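Plimura hand-held gripper kit, reviewed by Lilla Bognár
Posted 7/31/25

I bought the Plimura kit in April, after Ottar Bakke at our shared workshop let me try his. It comes as flat black parts, a bag of pivots and screws, the finger pads and a printed booklet. You squeeze the handle and the linkage opens and closes two padded fingers. I wanted it for working out grasps by hand before I put any money into motors for the sorting arm I am building at home.

Assembly took me 3 evenings. The parts fit well and nothing needed filing. The booklet is weaker. Step 14 shows the left linkage the wrong way round, and I had the whole side together before I noticed that the fingers met at an angle. Natalina Russo had the same trouble with hers. If you build one, lay both sides out on the bench and compare them before you tighten anything.

The pivots need setting with some care. Too tight and the fingers stick half open, too loose and the tips wander sideways. I ended up a quarter turn back from fully tight on all of them, with a drop of thread lock from Etitz. They have stayed put so far.

For testing I use whatever is small and awkward. Jewellery is good for this, with hard shapes and soft ones mixed together. 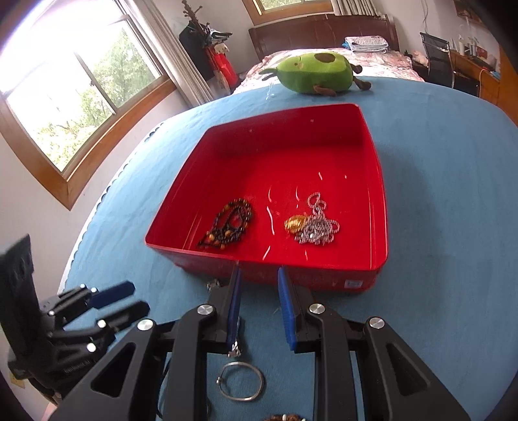 Two necklaces in the red bin, with the bangle on the cloth in front.

Bangles are easy. You get one finger inside the loop, close, and lift. Beads are fair if you take the strand at one point and go slowly. Fine chain is the real problem - the pads slide over it unless you pinch a good bunch at once, and then you can't put it down neatly. Stiffer pads might help. Boros sells a set for this kit but I have not tried them.

The bin walls matter more than I expected. Anything close to a side means coming in at a slant, and the outer arms knock the rim. A motor version will have the same trouble, so I am going to use a shallower tray for the arm.

The kit weighs 538 grams built up. That is fine for half an hour and tiring after that. The handle could do with being thicker, and I have wrapped mine in bicycle tape.

I would buy it again for planning a build. As a finished tool for daily use it is too heavy, and the booklet needs correcting. Spare pads come in packs of 2 and Firkmont had them in stock when I last looked.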